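Ticket: Panels of display booth do not close at the corner, line visible
Product: Firkura table booth, three walls, light blue-gray
Opened by: Vasanthi Pillai
Opened: 4/10/19
Status: Waiting for customer

Hello support team,

I bought the Firkura booth for photographing small ceramic pieces for our shop catalog. I have put it together two times now and I still have a problem with the joints between the wall panels. I will try to explain everything in order, so that you do not need to ask me the same questions again.

The booth has a pale floor board and the wall panels, which stand up along the far sides. The floor lies flat and I am satisfied with it. The walls stand straight. But between the boards a thin brown line remains, and in my catalog pictures this line goes directly behind the cups and bowls. I have 1,171 pieces to photograph before the end of the season, and I can not remove a line by hand from every picture.

What I have already tried:

1. I took all the panels out and cleaned the edges with a dry cloth. There was a little dust from the cutting. After cleaning, the line was the same.

2. I exchanged the left panel with the middle one. The brown color stayed on the edges, so I think it is the inside of the board that we see and not dirt or glue.

3. I tightened the clips at the back. The manual says to turn until it stops, but it does not say how strongly. I turned them by hand only. The gap became smaller at the bottom and bigger at the top, which I did not expect.

4. I put white paper tape over one joint. The brown disappeared, but the tape is whiter than the wall and it shines under the lamp, so I removed it again. It left no marks.

5. I left the booth standing for 16 hours, in case the boards needed to rest after the transport. No change.

I should also mention the floor color. At the front it looks warmer, more like cream, and toward the back it becomes a cooler gray. I first believed that the board was faulty. Then I turned the board around and the warm side was still at the front, so I suppose it comes from the lamp in my room. Please tell me if I am wrong. This is a small matter and the joints are the important one.

My questions:

Is a visible line normal for this model? On the box the corner looks completely closed.

Is there a filler or an edge strip in the same color as the walls? I looked in the parts list under Prandum and under Irker, because both names are written on my invoice, but I found only clips and feet.

If I order a new set of walls, will the edges be colored, or will they be brown again?

Nothing stands on the floor, and the joints between the walls are visible.

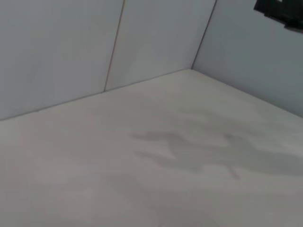

Aravind Kulkarni

Hello Vasanthi, thank you for writing down the steps, it saves us both some time. The panels are cut after the color is put on, so the cut edge keeps the natural tone of the board. A thin line is normal on this model. A gap that opens at the top is not normal, and I would like to fix that one first.

Please loosen all the clips and begin again from the back corner. Press the two boards together at the top with one hand and close the upper clip before the lower one. Most people start from the bottom and then the top has no room to move. Hand tight is correct, please do not use a tool.

For the brown tone we do have an edge strip, but it is listed under Mac Suibhne and not under the other two names, so you could not have found it. It is 70 cm long and can be shortened with scissors. It is matte, so it should not shine like your tape. I can send you 2 strips without cost. New walls would have the same edges, so I do not recommend to order them.

You are right about the floor. If the warm part stays in front when you turn the board, the board is fine. Try to move the lamp further away or to hang a thin white cloth before it.

Vasanthi Pillai

Thank you, this is clear. I did the clips from the top as you wrote. The left joint is now closed along the whole height. The one in the back corner is better but I can still put a sheet of paper in it. Please send the strips to the address on the invoice. I will put them on both joints and write again in this ticket when I have made the first pictures.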